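# The long way round to a folded shirt

Sirkka Toivonen keeps her shirts in a crate. There are 23 of them, none hers, and most have been folded so many times that the creases have become a problem. A shirt that has been folded along the same lines for a month starts to fold itself, and a machine that learns on it learns something that won't hold in anybody else's house. So every so often the whole crate goes through the wash, comes out crumpled, and goes back to work.

Toivonen runs data collection for Iltton, a firm small enough that its four operators share one kettle. Its business is examples. A customer wants a robot to be able to tidy a bedroom, and Iltton supplies recordings of a robot being guided through the job, over and over, in as many different rooms and on as many different beds as it can get into. The customer's learning system works through the recordings and tries to find what they have in common. The current project is called Nererus, and it is nearly all cloth.

Cloth is hard. A mug has one shape and keeps it. A T-shirt dropped on a duvet has no shape worth speaking of, and it lands differently each time. Half of it may be underneath the other half. The bedding moves as well, so that a gripper reaching for a sleeve can just as easily come away with a fistful of sheet.

"People imagine the arms are the clever bit," says Gerrit Dewulf, who has been an operator for two years. "The arms will go where you put them. It's knowing what you've got hold of."

For that he has a view from the wrist as well as one from the head. The head camera gives him the bed and the room. The wrist camera gives him fabric, very close, and often not much else.

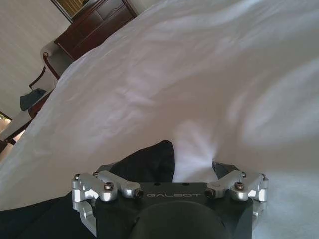

*White bedding and black cloth at the gripper, from the wrist camera.*

Dewulf says new operators ignore the wrist view for their first few days and then can't work without it. The head camera can show the two fingertips meeting over a hem, but from that height the hem might be a centimetre lower than it looks. Close up, he can see which layer is which. Black on white is the easy case. White on white, which the team does on alternate mornings, is slow going, and he comes out of it with a headache.

An episode, as they call a single recording, begins when the operator says "start" and ends when the shirt is folded or the operator gives up. Both kinds are kept. That was an argument in the early weeks of Nererus. Kwok-wai Hsueh, who does the checking, had come from a job at Cultico where anything that went wrong was deleted the same evening. He assumed Iltton would want the same. Toivonen didn't. She wanted the failures labelled and stored separately, and she wanted the recoveries most of all: the episodes in which a grip slips, the operator notices, lets go and tries again.

"If you only show it perfect folding, it has no idea what to do the first time it drops something," she says. "And it will drop something."

Hsueh came round to it. He now has a set of labels for the ways a fold can go wrong, which he adds to with some reluctance. The newest is "took the duvet too", and he resisted it until it had been needed three times in one afternoon.

The project stood at 1594 accepted episodes when I visited. The contract asks for no fixed total, only for a spread: different beds, different light, different starting positions. A shirt may begin flat, bunched, inside out, or hanging off the side of the mattress. The starting position is drawn from a printed list so that operators can't drift towards the ones they like. Dewulf likes flat. Sawsan Jaber, who works the afternoon turn, prefers bunched, which she finds more interesting, and she is quicker at it than anyone else on the team.

Jaber taught textiles in a secondary school before this. She thinks it shows in how she handles a corner. The first thing she does with a shirt that is already lying flat is take it by the shoulders and draw it out until the seams are where she can see them. Then she waits a moment before doing anything further. The wait isn't hesitation; she was asked to put it in, so that the recordings have a clear point between one step and the next. 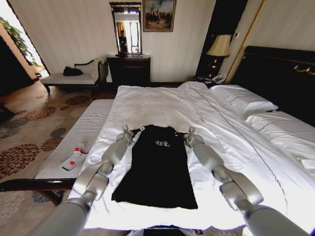

Her folds are not all alike, and they aren't meant to be. Iltton used to issue a written method, with the sleeves first and then the hem to the collar, and for a time everyone kept to it. The customer, Chou, asked them to stop. Its engineers had found that their system did well on shirts that behaved and badly on shirts that didn't, and they wanted to see more than one route to the same end. Operators now fold as they would at home, within reason. Dewulf folds in thirds. Jaber folds in half lengthways and then again, as her mother did.

Bedding is left as it falls between episodes unless the list says otherwise. That was hard for Khalil Hijazi, the newest of the four, who spent several years in hotels and still reaches out to smooth a duvet without thinking. He has learned to keep his hands in his pockets. He does the resets for other people's sessions, throwing the shirt down according to the list and stepping out of the way, and he takes his own turn at the controls last thing in the day.

His target when he started was 200 accepted episodes before he could work without someone sitting beside him. He passed it in September. What he found hardest was slowness. His hands wanted to work at the speed of a person making a bed, and the arms don't, so for a while every movement came in a rush and then a stop. Hsueh sent a lot of them back. The later ones are smoother, and Hijazi can tell his early recordings from his recent ones within a couple of seconds of watching.

Towels are next on the list. Toivonen has bought a second crate.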